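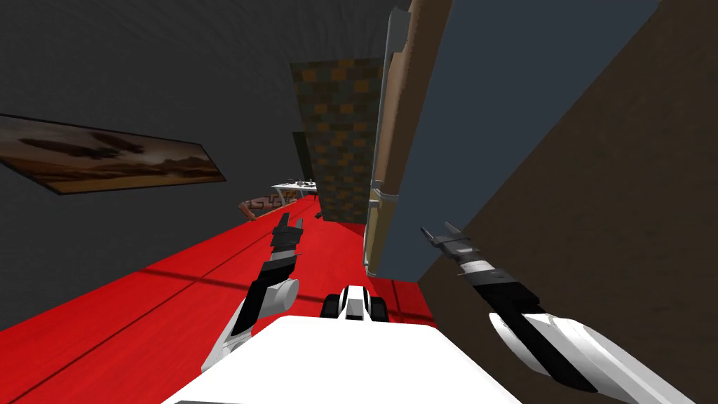
22 February 2026

Claims log, working notes. Picking up where I left the ceasefire monitoring stuff.

Spent most of the session on the Kustier statement. For anyone reading this cold: the foreign ministry put out a short text accusing the other side of shelling three villages on its bank of the river while the truce was in force. It was on their social media account first, then on the ministry site an hour or so later with one sentence changed. The first version said "deliberate". The second said "indiscriminate". Those are different accusations in law and I'd like to know who asked for the edit. Saved both.

What they offer as proof: one map, no scale, and a casualty number. The number is 300 displaced. It's a very round number. It also turned up in a radio interview from the regional governor the night before, where he was talking about the whole district, flood evacuees included. My guess is somebody lifted it. Can't prove that yet, so it goes in as "unverified, possible reuse" and nothing stronger.

The other side's denial is no better. It says no units were operating in the area, but their own defence briefing two days earlier had a patrol "securing the approaches to Bellenov", and Bellenov is straight across the water from the villages. I marked the denial "contradicted by own earlier statement". That doesn't make the accusation true. Please don't let the summary sheet say it does – the last one turned a weak denial into a confirmed strike and we had to send a correction round.

Satellite: cloud over the river for most of the window. One usable pass. There are dark patches in the fields south of Pokano that could be burning. It's stubble season down there and farmers burn off every year, so I compared with last year's image and the patches are in much the same fields. Not convinced either way. Left it at low confidence.

Went through the video clips again. Three have been passed around as being from this week. One is old, I found it on a page from last March with a different caption. One has no landmark I can use, just a hillside and a lot of shouting. The last has a water tower that could match Nkuna, and the shadows suit mid-afternoon, but Nkuna isn't one of the villages named in the statement. Either the ministry left one out or the clip belongs to a different incident. Asked the language desk whether the accents help. They said maybe, and that was the whole reply.

Also wasted time on the "war crimes" line. Every outlet is running it in the headline with no quote marks. The ministry text says the acts "may amount to" war crimes. I know why it gets shortened but our log should carry the actual wording. Fixed it in the two entries where I'd been lazy about it myself.

On the timing, and this is opinion so it stays out of the log: the statement landed the evening before the border commission was due to sit, and both governments have form for this. Last time there was a complaint, a counter-complaint, everyone flew home and the agenda was never published. I'll believe the talks are back on when I see an agreed text with two signatures on it. A spokesperson saying the mood was constructive doesn't count.

Bits and pieces:
– The scoring sheet still rounds "low" up to "medium" when two sources agree, even if both sources are quoting the same press release. Needs fixing before the next report.
– Archive tool dropped the comments on the governor's interview. Grabbed them by hand.
– The hospital figures we were promised haven't come. I wouldn't plan around them.

To do: chase the district office for the flood evacuee list and see how close it gets to the displaced number. Try again for a clear pass over Pokano. Reread the Bellenov briefing in the original, as I'm only going off the wire translation and "approaches" could be doing a lot of work there.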